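# My first evening of singing bowls and chanting

I went with Larasati Krishnan, who bought two tickets before she asked me. I am not a spiritual person, I only like to sing.
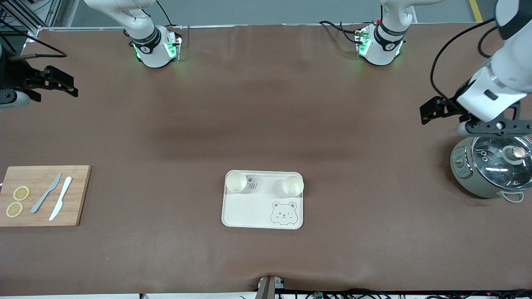 ## Before the music

The concert was in the Halim hall, on the second floor. We left our shoes near the door and took a thin cushion each. There were 70 places, and when we came in almost all were taken, so we sat at the side next to the heater. For my knees this was a good place, for my ears maybe not so good.

Lacey Stockdale plays the harmonium and leads the singing. Nadhirah Wuisan plays the bowls and a small drum. I knew their recording "Caltiven" from last February, but on the recording you do not hear how low the biggest bowl is. I felt it in the floor.

## The singing

They gave us a paper with the words, written with our letters, so everyone could try. The first chant has only four lines and we sang it for 27 minutes (Larasati looked at her watch, I did not). In the beginning I was thinking about my pronunciation. Later I forgot the paper and my voice became louder than I planned. A man in front of me turned around and smiled, so I think it was all right!

The second part was slower. Lacey sang alone, and after each song there was silence, without clapping. I wanted to clap very much. At home in my choir we always clap, even for mistakes.

## What I did not like so much

The tea was cold, and the talk about breathing was too long for me. Also the speaker on the left made a small noise during the quiet songs.

They sing again in Jenard next season, in a church this time. Larasati already wrote to ask about the tickets. I will bring my own cushion, the thick one.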